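The **Jemberg** is a brush and dustpan set from Cleltero, sold for the floors of small bedrooms, where paper goes to be torn up and forgotten. It replaces the Kulex, which we discontinued in March after a long and undistinguished career.

## What you get

- One short brush with orange bristles
- One long red handle, for people who have met their own knees
- One shallow dustpan in beige, a color chosen because it was left over

The long handle is 138 cm. The pan weighs 580 g and stays put on tile, less so on rugs. Order number 56 gets you the full set; the brush alone is not sold separately, however nicely you write.

## Good at

Paper scraps, cardboard bits, whatever came off the parcel you opened on the bed. Glossy tile suits it best. Grout lines slow it down a little.

## Less good at

Pet hair. Anything sticky. Glitter, for which we recommend moving.

## Care

Rinse the bristles in lukewarm water and hang them up by the handle. A brush left standing on its bristles will lean to one side for the rest of its life. The pan can be wiped with a cloth. It will pick up a tint over the years and we don't take returns for that.

Guarantee: 2 years, through Pelletier or any shop that stocks us. Keep the receipt off the floor. 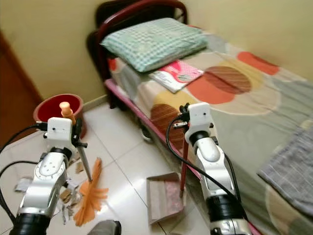
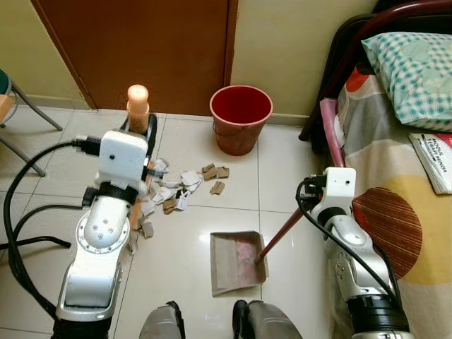
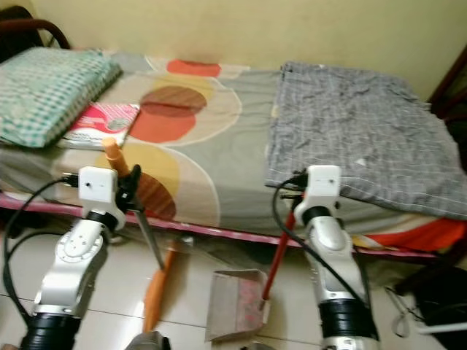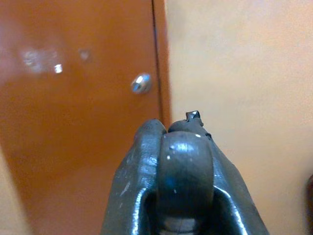

*Bedroom, one visit. Floor and dustpan in the first two, the bed in the third, cabinet door in the last.*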